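Ovmont releases Stumano 4, grasp planning software for mixed bins

Trernia, 3/10/20 - Ovmont today announced the release of Stumano 4, the new version of its planning software for robot arms that pick parts from a bin. The release is available now to all present licence holders, at no extra charge.

The main change is in how the planner treats parts which touch each other or lie close to a wall. Earlier versions looked for the best grasp on each part separately. Stumano 4 checks also the space the fingers need on both sides, and it can choose a different part first if this makes the next pick easier. 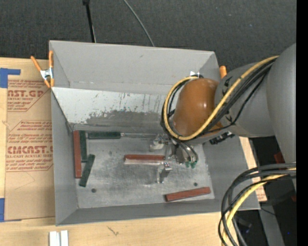
The new planner was tested in February over 1355 picks with blocks and small tools of different shapes and colours. The time to compute one grasp went down to some 22 milliseconds on a standard desktop computer.

"Our customers asked us for fewer stops in the corners of the bin, and we worked on this during 11 months," said Titilayo Balogun, head of software at Ovmont. "I am glad that they can now try it with their own parts."

Stumano 4 includes also a calibration tool for fixed cameras and a log viewer, in which the operator can replay each planned path. Settings files from version 3 can be imported. The connector for the Osagie cell controller will follow in a later update.

Licence holders can download the software from their account page. A trial licence may be requested from the Ovmont sales office in Trernia.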